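Ticket 628: Foam mat tiles won't lie flat at the seam
Opened by: Elba Villalba
Status: Open
Area: Flooring

Hi all! So I put down the blue puzzle mat from Pralow in March and I love it (my knees love it even more), but I've been fighting the seam between the tiles ever since. Some mornings it sits up in a little ridge, and anything with a flat bottom rocks if I set it across the join. Very annoying when you're sorting tiny parts into a tray!

What I've tried so far:

Pulled the two tiles apart, wiped the teeth and pressed them back together, starting in the middle and working out. Good for a day or so.

Flipped both tiles over and left them overnight with books on top. Better, but one corner started curling the other way.

Swapped left and right. No difference at all.

Then Murali told me to undo the whole thing and join it again from the top edge down, one tooth at a time, with no stretching. I did that Friday and put the green tray and a can back on it. 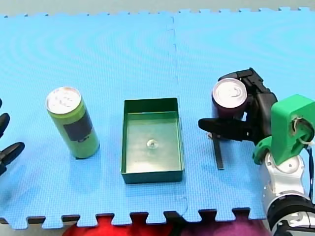
Mat with both tiles joined, tray just left of the seam

The line still wavers a bit on its way down past the tray, which I can live with. It's the ridge I want gone.

Reply from Tyson Lemieux, Apr 21, 2023
Thanks Elba, the photo helps. Is the mat close to a heater or a sunny window? Foam grows a little when it warms up, and if the tiles are tight against something they've only got one way to go, which is up. Try leaving a small gap on every side for 6 days and let me know.

Reply from Elba Villalba
Oh, there IS a radiator on that side! Moving everything over tonight, will report back.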